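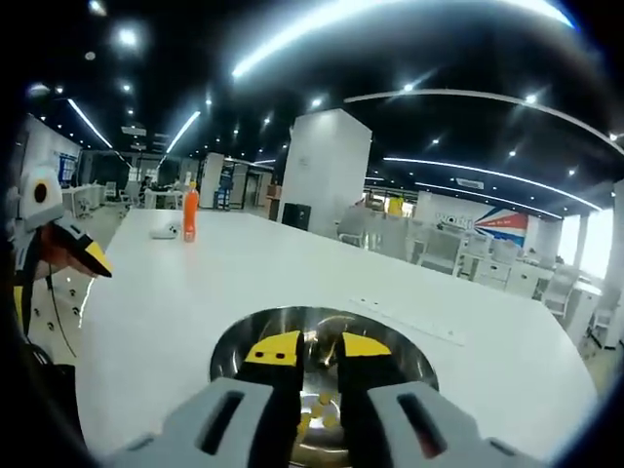 September, shop notebook – hallway built-in, stripping and priming

Started at 9 with good coffee and high hopes of having both doors primed by lunch, which I should know better than to write down by now. The old paint on the bottom rail is three layers deep, and the middle one is some sort of oily cream color that gums up the paper the second it gets warm. I went through a whole sleeve of 100 grit on one door. Switching to the scraper first and sanding after went much better, so please do it in that order if you pick up the second door before I get back to it.

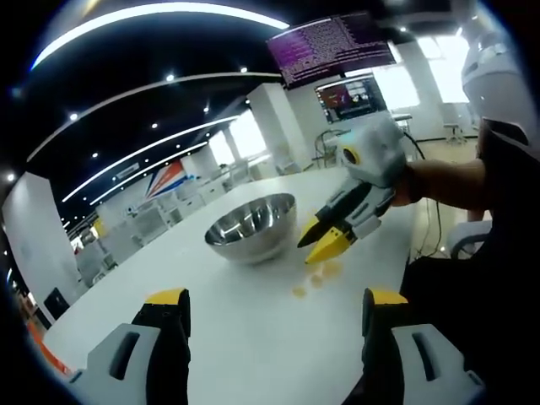 Once the cream layer was off, the wood underneath was in lovely shape, apart from the dent by the latch that we all knew about. I filled that with the Prodo filler and let it sit over lunch. It shrank a little, so it got a second skim and then a light pass by hand.

Primer: one coat of the Lalow white on the left door, front and back, brushed on the panels and rolled on the flats. It covers nicely, but it drags if you go back into it, and I did go back into it (of course) near the top hinge. There's a ridge there now. I'll knock it down tomorrow before anything else goes on.
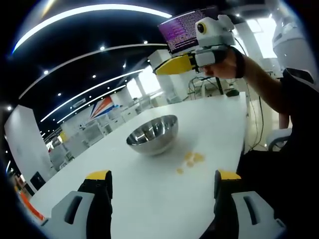 The shelves are another story. I measured the opening twice and got 560 mm deep at the top and 54 mm less at the bottom, so the back wall leans a good deal more than I'd guessed. I'd like to scribe each shelf to fit – slower, I know, but so much nicer than a fat bead of caulk. The Koivisto brackets are rated for shelves up to 400 mm deep, so either we go shallower or we find something beefier for the blankets.

I also asked at Gremalon, where we get our trim, whether the narrow shelf edging would take paint without sanding first.
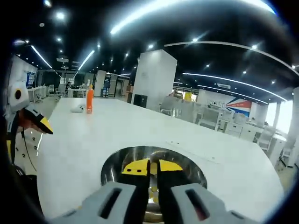
Gremalon wrote back before closing that it comes ready to paint, but the cut ends drink up the first coat and want priming twice. They'd also go shallower on the shelves and keep the brackets, and I'm leaning that way myself now. Brushes are soaking in the gray pail by the sink. Second door is still on the sawhorses, scraper on top of it.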